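Small tips for recording good examples at home or in the workshop

I have been collecting examples for a learning arm for two years, first at Akadis and now in our shared workshop in Hilumholm. These are the habits that saved me the most time. Our arm is called Mira, but the tips should work for any arm you guide by hand or by remote.

Clean the surface before each session. Crumbs and dust change how things slide, and a learner can pick up a bad habit from it.

Decide the task in one sentence and write it on tape near your seat. "Put the block in the drawer" is enough. If you need two sentences, you have two tasks — record them separately.

Move the things between takes. I change the places after every 5 takes, and I let a bowl sit on top of a packet sometimes. Real kitchens are like this.

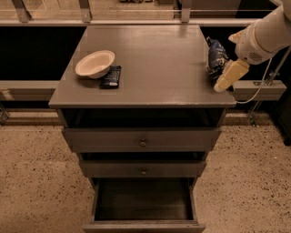 How many examples do I need before the first training?

For one simple task I start with 8 good ones, only to see that the files are healthy. For a result you can trust, plan for many more. Our drawer set has 3,000 and it still grows.

Keep your failed takes, but in a different folder. Give them a short name like "dropped" or "missed handle". Later you will be happy to have them.

Do not hurry the last part of the movement. Many people open the fingers too early, when they are already thinking of the next take. Wait one breath, then release.

Stop when you are tired. After 7 takes with mistakes in a row I make tea.

Comments

Ezequiel Ibarra: The tape tip is good. We wrote the sentence on the wall at Paredes and everybody stopped arguing.

marta_k: Do you also change the light, or only the objects?

Author: Also the light — one session with the curtain open, one with it closed.

Contact | © Hilumholm Workshop Notes | Back to top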